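Doltitz two-seater sofa, light grey

Item code 257
Product page updated 20 Oct 2021

The Doltitz is a compact fabric sofa for family rooms, playrooms and flats where the living room has more than one job. It has a plain shape, a deep seat and a light grey woven cover with a slightly mixed tone to it. We have sold it in its present form since May, when the older cover was dropped from the range.

Most people who ask us about this sofa want to know two things: will it go through the door, and will it put up with children. The answers are further down under Delivery and Care.

Seat and back

The seat is one wide surface at a height that suits most adults and that a small child can climb on to without help. The filling is foam with a layer of wadding on top. It is on the firm side when new and softens a little over the first few weeks. If you like to sink into a sofa, this is probably not the one for you, and the Prolavum in our lounge range would be a better choice.

The arms and back are padded all round, with rounded front edges and no exposed wood. The padding on the arms is thick enough to lean a head on, although for sleeping you will want a pillow as well.

Because the seat is firm and fairly flat, it gets used for a lot besides sitting. Customers tell us they fold the washing on it, lay out school clothes for the morning and wrap presents on it. A firm seat is easier for this sort of work than a soft one, as a pile of folded things stays where it is put and small items do not roll to the back.

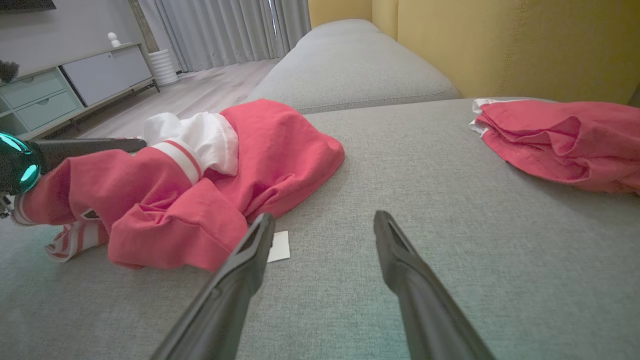 Light grey is the cover we suggest for a room where clothes and toys come in strong colours. Reds and pinks stand out well against it, so a sock or a pair of leggings left behind is found before the wash goes on. The colour also sits easily next to stronger furniture shades such as mustard, dark green or navy, and does not need matching to anything.

The cover

The cover is a polyester and cotton weave. It has a fine texture and feels dry and slightly rough under the hand when new, then smoother with use. It does not have a pile, so there are no shaded patches where people have sat, and pet hair can be lifted off with a damp rubber glove or a lint roller.

Seat covers are removable by a zip along the back edge. The arm and back covers are fixed to the frame and are cleaned in place.

Spare seat covers can be ordered separately under item code 58. They are cut for the current model only and will not fit a Doltitz bought before May.

Care

Vacuum once a week with the soft brush. Go along the join between seat and back with the narrow nozzle, where crumbs collect.

Wash the seat cover at 30 degrees on a gentle cycle, inside out and with the zip closed. Do not use bleach. Do not tumble dry. Pull it back into shape while damp and let it dry flat or over two lines. Put it back on the foam when it is very nearly dry – it goes on more easily then than when it is bone dry.

For spills, blot with a white cloth and cold water, working from the outside of the mark to the middle. Rubbing will rough up the weave.

New clothes in dark or bright colours can give off dye when they are damp. Please do not leave wet washing on the sofa, whatever colour it is. Dry clothes are fine. Check for open zips and hooks before dragging a pile of clothes across the seat, as these can pull a thread. If a thread does come up, do not cut it. Ease it through to the wrong side with a blunt needle.

Paper labels, stickers and shop tags should be picked off the seat before you wash the cover. Wet paper breaks up in the machine and is slow work to get out of a woven fabric.

Storage

There is a shallow storage space under the seat. It is reached by lifting the front edge of the seat, which stays up on two stays. The space suits bedding, blankets and out-of-season clothes. It is not deep enough for storage boxes with lids. We sell flat zip bags by Juta that fit it well and keep the dust off. They come folded in a packet of 2 and have a carrying loop at one end.

Please empty the space before moving the sofa.

Frame and feet

The frame is pine and birch ply, glued and screwed. The feet are beech, with felt pads already fitted. On a hard floor the pads should be looked at once a year and changed when they are worn thin. Replacement pads are free of charge for the life of the sofa – ask at the counter or add a note to any order.

The outer depth is 800 mm with the back fitted, so the sofa will stand in a narrow room and still leave a way past.

Delivery

The Doltitz comes in two cartons, one with the seat and one with the arms, back and feet. Both cartons will go through a standard inside door if turned on their side. Putting it together needs two people and the hex key supplied.

Delivery within our own area is done by El Khatib, who will ring the evening before with a time. They carry to the room of your choice on any floor, provided the stairs are clear, and will take the packaging away if asked on the day. They do not take old furniture.

Returns

Unused sofas can be sent back within 30 days in the original cartons. Seat covers that have been washed cannot be returned unless there is a fault. If you are not sure about the colour, order a fabric sample first and look at it in the room by daylight and again with the lamps on.

Available in: light grey, sand, dark blue
Not available in: mustard (ended), coral (ended)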